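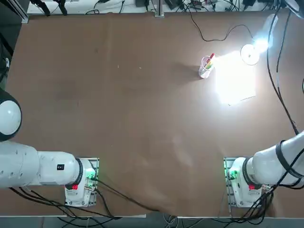 Figure 1. Worktable at the Brivley site, with the lamp and marker cup at the upper right.

4.2 What stays out on a shared table

I came into this study thinking that people cleared a shared table when they were done with it. They mostly don't, and I should have known, given the state of my own desk at home. What they do is clear the middle and leave a little settlement of small things near one edge, and after a while everyone treats that settlement as part of the furniture. The Brivley table (Figure 1) is a pretty good case: a cup of markers, a lamp and a sheet of paper share one part of the top, and there's a big stretch of plain brown surface left over. Aldana Palma, my co-author, started calling these groupings "corners" in her notes, even when they weren't in a corner at all, and the name stuck.

We logged 329 table visits at 21 sites between us, and I'll admit I did the easier half (Aldana had the Cernel building, with all those stairs!). The corner turned up nearly everywhere. Lamps were the anchor more often than anything else, and I think that's mostly about cords. Once a lamp has found an outlet it stays put, and the pens drift toward it. Paper comes last and moves the most. At Clitier I watched one sign-up sheet travel the full length of a table in an afternoon and end up right back under the light.

Marker cups surprised me. I'd expected them to wander off, the way mugs do, but people seem to see the cup as belonging to the table and the markers as belonging to anybody. Dambrauskienė found much the same thing with scissors in school art rooms, and I lean on that work a lot in Section 5. When we asked people where the cup "lived," they pointed to the spot without looking up, and they were nearly always right.

Wear on the tabletop was a weaker clue than we'd hoped. The brown top in Figure 1 has faint scuffs and a darker smudge, and I spent far too long trying to match marks like those to where people said they worked. It didn't pan out. A matte surface picks up scuffs from all kinds of things, and our interviews covered only the current users, so we dropped wear from the coding sheet after the first 20 visits and went back to plain sketches of what was sitting where.

One wrinkle I still can't sort out is the lamp left on. Ronaldo Maglaya, who read an early draft, thinks a lit lamp works as a "back soon" sign, like a coat over a chair. Aldana thinks people just forget. Our visit notes say whether a lamp was lit but not who had lit it, so both readings are still open, and we've added a question about it to the January interviews.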